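Home | News | Privacy | Breaches | Tips | About

Mostgate waited two months to tell users about leaked logins

By Mwende Urio
5 July 2022

Password manager Mostgate is under fire after admitting that a backup server holding customer email addresses and login times sat open on the web. No password needed. The company knew two months ago. Users got the email last night.

Security firm Corkbridge found the server and says it reported it the same day. Took Mostgate five days to close it, according to the firm. Saved passwords were stored elsewhere and were not exposed, both sides agree on that much.

Mostgate says it held off on telling people while it "completed an internal review." It has promised an outside audit in August but wont say who is doing it.

Users are being told to change their master password and log out of all devices. More when we get it.

Comments

sulletti_fan7: Two months?? Canceled.

kudo: still havent gotten the email, anyone else

R.B.: Changed mine this morning, the reset page timed out twice. Try it late at night, teh site is slammed right now.

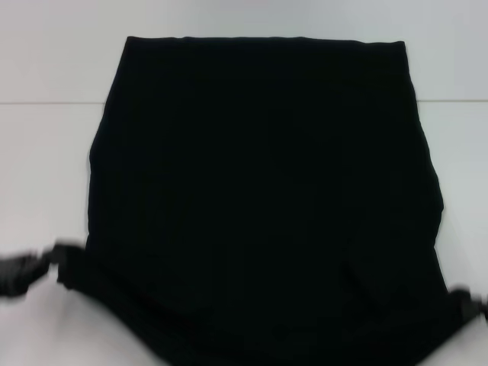
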